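Skunum opens port screening software to outside reviewers

December 25, 2018

Skunum said it will let outside reviewers examine the software it uses to flag suspicious cargo shipments, starting with the records from a trial at the Fostgate container terminal. The company sells the product, called Novero, to customs offices and port security agencies.

Novero reads shipping manifests, booking histories and vessel tracks, then gives each container a risk score. Containers above a set score go to a human analyst, who decides whether to order an inspection. The software does not hold cargo by itself, and Skunum said that will stay the same in the next version.

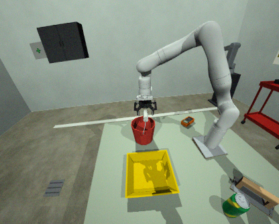
False alarms were the main complaint from the Fostgate trial. The terminal's analysts were sent 300 alerts over the test period and closed 80 percent of them without an inspection. Most of those came from small shippers with short booking histories, which the model treated as a warning sign in itself. Skunum has since retrained the model on a mix of real manifests and made-up ones, an approach already common in other fields. The made-up manifests let engineers add smuggling patterns that turn up too rarely in real records to learn from, such as a change of consignee filed after the ship has left port.

Critics of the method say that invented records carry the assumptions of the people who write them. If the engineers expect smugglers to use one kind of route, the model will look for that route and may give others a low score. Skunum said its manifest writers work from closed court cases and from inspection reports supplied by its customers.

The review will be run by Yule, a research group that studies automated decisions in border and defense work. Its reviewers will get the scoring rules, the training records and the full alert log from Fostgate. Names of shippers and crew will be removed first. They will not see the watch lists that customers load into the system, which remain under the control of each agency.

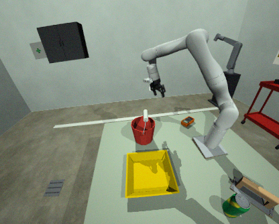
Yule plans to check whether the retrained model treats new shippers the same way as older ones when the cargo and route match. It will also compare the scores with the results of past inspections. The group has asked for 22 weeks to do the work and will publish its findings in 3 parts, with the section on false alarms coming first.

Fostgate will keep using the older version of Novero until that first part is out. The terminal said analysts there may now record a reason each time they close an alert, something the earlier setup had no field for. Those notes will be passed to Yule along with the log.

Skunum did not say what it charges for the software or how many ports have it installed. A second trial, at an inland rail yard, is on hold pending the review.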